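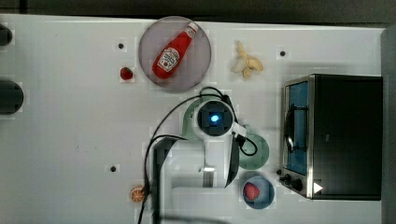

*Bench 2, arm over the table, wrist light blue, toaster oven at right.*

**September 11, 2025. Kitchen cell, Nescombe workshop. Entry by Gonçalo Lobo.**

The 400-hour inspection of the arm and gripper was carried out in accordance with the Brisus maintenance sheet. The previous inspection was completed in March. The cell was isolated at the wall before any cover was opened, and the key was held by the undersigned until the work was finished.

Wrist. The mounting screws were checked with the small torque driver and none required more than a slight turn. The cable loops were re-dressed with the wrist turned to both ends of its travel. The outer loop had been rubbing on the housing during large rotations. It has been given 80 mm of additional slack and a new tie. Colleagues are asked not to shorten it again.
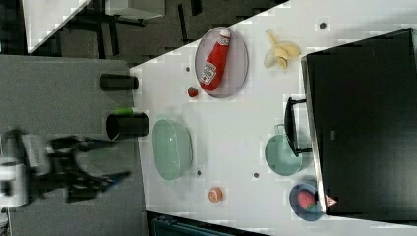 Slow and full-speed sweeps were then run between the home position and the table edge. At full speed the controller logged one following error on the elbow joint, at the end of the third sweep. It did not recur after the payload value was corrected; the value on file still belonged to the former Brolline fingers. The corrected file has been saved under today's entry and the old one moved to the archive folder.

Table. The food set remains in the layout agreed for the placing trials. The oven is to stay at its present position on the right, as the collision model has been drawn to it. Any person who moves it must redraw the model before the arm is enabled.

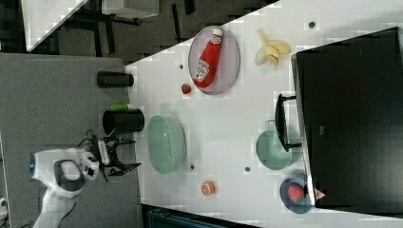
*Gripper open at the table edge, beside the black cups.*

Finger opening was measured at the tips and found to be within limits. The rubber facing on the left finger shows wear on its inner side and should be replaced at the next stop. A spare pair has been requested from stores.

Wrist camera. The lens was cleaned and the mount checked for play. A series of close approaches to the green colander was recorded to confirm that both fingers remain in view during a grasp.

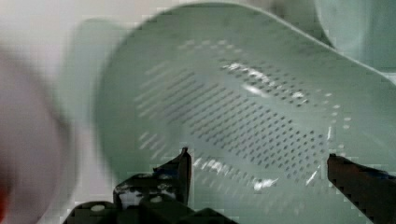

The exposure setting remains unsatisfactory. Glare on smooth plastic is strong, and fast wrist movements blur the image to an extent that hinders the grasp check. Shorter exposure is to be tried with the overhead lamps at full output, before any change is made to the approach speed.

Outstanding:

- replace left finger facing
- exposure trial, results to the Lobo folder
- reset service counter (currently reads 1,000; should read zero)

Cell returned to use, reduced speed only.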